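Counting Jars and Other Cheap Lessons

By Annapurna Panicker

The most used teaching tool in the Trenodcombe home-learning group is a dried bean. Parents buy them in two-pound bags, pour them into jars and let children group them into tens. A bag lasts a year if the dog stays out of it.

The group has met since August 2000 in rooms above the old feed store. It began with four families and now keeps a lending shelf of 434 items, most of them for children between three and eight. There are shape sorters, lacing cards, balance scales, a map of the states with Delaware missing, and 145 picture books sorted by reading level.

Taha Lamrani looks after the shelf. He taught second grade before his twins were born, and he has firm views on what is worth buying. Wooden blocks, yes. A good scale, yes. Anything that talks, no.

"The kid presses the button, it says 'blue,' and the kid presses it again," he said. "I can say 'blue' for free."

The group spends $500 a year. Last year the largest single purchase was a Nivel balance set, which has been checked out every week since it arrived. The second was a box of Zerouali number rods, bought used. Two of the rods had been chewed, so Lamrani sanded them down and put them back in the box.
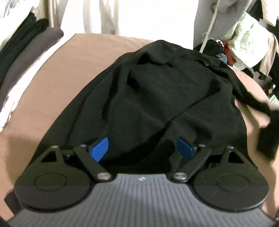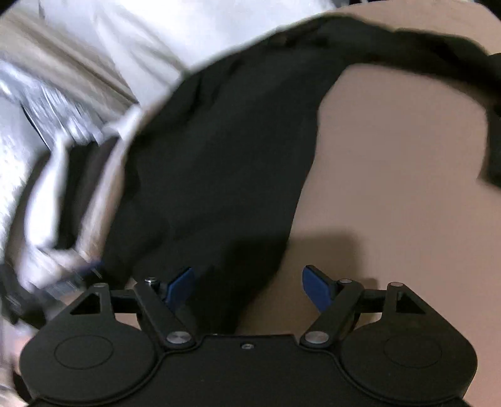 Issue 145 | Page 34

Families may keep an item for three weeks. Lamrani suggests leaving it out on a low table for the first few days with no instructions. Some children will build towers with the number rods and never line them up by length. He lets that go on for a while, then sits down and starts a staircase of his own next to them.

Not everything works. A Ninow phonics kit came highly recommended and went home with six families. Five returned it early. The cards were fine, but there were too many of them, and setting up a game took longer than playing it. Lamrani split the kit into four envelopes, one for each set of vowel sounds, and it has gone out regularly since then.

Parents new to the group tend to ask for a list of what to buy. He gives them a short one: beans, an egg carton, index cards, a ruler, a kitchen timer. The egg carton does the most. With two cups cut off the end it becomes a ten frame, and a four-year-old can see that seven beans leave three spaces empty.

For older children he adds a notebook for measuring things around the house. My own daughter measured every door in ours and found that the bathroom door is narrower than the rest by two inches. She has since moved on to the neighbors' doors.

The lending shelf is open on meeting mornings from nine until noon. Puzzles should be returned with all their pieces in the zip bag, and the bag should be inside the box.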